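Speaker notes – "Before it moves: house rules for a gripper"
Amedeo Bellini, March 18, 2020

Good morning, and thank you all for coming so early. (Pause, let the back rows sit down.) I promised the Honinow people a short talk on good practice, and I am not very good at short, so do wave at me if I run over.

Start with the simple rule, the one we wrote first at Stavel and have rewritten more often than any other: every run begins in simulation, with the gripper open and nothing in it. You would be surprised how many logs I have read where the first line is already a grasp. Give yourself a clean start, please, and write down that you had one.
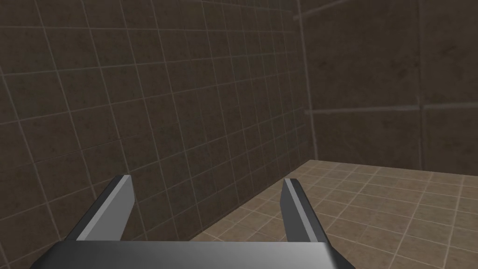
Slide 4. Simulated gripper, fingers apart, nothing held.

Now, the second rule is about names. (Slow down for this bit, people like to copy it.) Each run gets a name, a date and the version of the room it was done in. At Okitz we once had 400 runs and 110 of them said only "test". I spent a good part of June putting that right, with a great deal of tea, and I would not wish it on any of you.

Third, and this is the one I get letters about, agree on your stopping rule before you press go. Ours fits on a card. If the fingers pass the limit you set, you stop. If a wall is nearer than your margin, you stop. If two people disagree about either, you stop as well, and have the argument afterwards – sitting down, ideally.

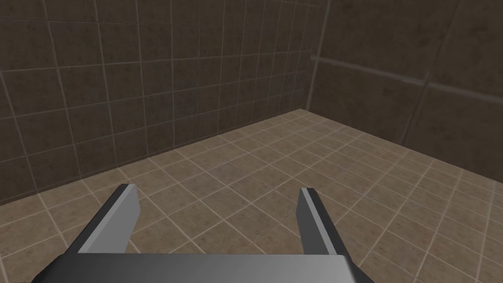 The margin itself should be written in the run sheet by whoever set it, with their initials, and it should be read out loud at handover. I know that sounds old-fashioned. When we checked the Fortin sheets, 68 had a margin filled in and 66 of those had initials, and I was so pleased I rang them up to say so.

(If there is time, tell the story of the two run sheets in one folder. If not, go straight to questions.) Copies of the card are by the door, do take one for a colleague.

We use cookies to remember your settings. Accept | Manage

Related talks
Writing a run sheet people will fill in
Handover between shifts: a checklist
Naming your simulated rooms

Contact | © 2020 Amedeo Bellini | Back to top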